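Pakis Opens Up Its Equipment Planning Sheets to Small Warehouses

3rd November – For immediate release

Hi, I'm Munther Srour, and I run equipment planning at Pakis. From today, any small or mid-sized warehouse can use the same planning sheets we use in-house when we're deciding whether a robot arm deserves a spot on the budget. We call the package Lunley, it's free for the first site, and I'm really happy to finally be writing this!

The simulated cell we've been working with has a white arm standing between two roller conveyors:
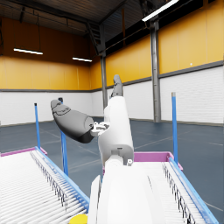
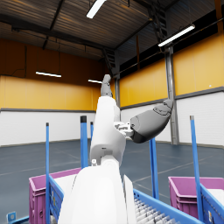
I came to this job from the buying side, so I know how these purchases usually go. Somebody gets a quote for the arm, the number looks fine, and it goes into next year's plan. Then the rest shows up – the gripper, the guarding, the floor work, the extra power drop, the training days, the spare parts shelf – and you're back in the finance office asking for more money (I've made that walk more than once, and it's a long hallway).

Lunley starts with the full list. There are 81 cost lines in the sheets, grouped by when you'll have to pay for them, and each one has a space for who owns it. You can leave lines blank, but they'll stay highlighted until you put in a figure or mark them as not needed. It's a bit naggy and I like it that way.

The other half is layout. Before you sign for anything, you put your own conveyor heights, aisle widths and reach distances into the model and try the cell in different spots. Moving a conveyor on a screen takes a minute. Moving one that's bolted down takes a crew and usually a weekend!

We ran a trial in September with Bunting, a parts distributor with 231 people on the floor. Mi-kyung Ok, who handles their capital budget, went in with a request for three arms and came out with a plan for two, plus a better infeed.

"I'd been carrying the third arm in the plan for so long that I'd stopped asking what it was for," says Mi-kyung. "Going line by line, I couldn't fill in half the sheet for it, so I took it out. The two we kept are costed properly, including service."

Her team needed 7 working sessions to get through everything. Our second trial site, Putia, is still going and has put over 262 entries into the layout side so far, mostly because they keep changing their minds about where the packing bench goes. Fine by me – that's the cheap time to do it.

The sheets cover purchase, lease and rental, and you can compare all three side by side. Sites after the first are billed yearly, and the price list comes with the download. To get a copy or set up a walkthrough, write to the Pakis planning desk and ask for Lunley. If your budget deadline is close, say so in your message and we'll start with the cost lines.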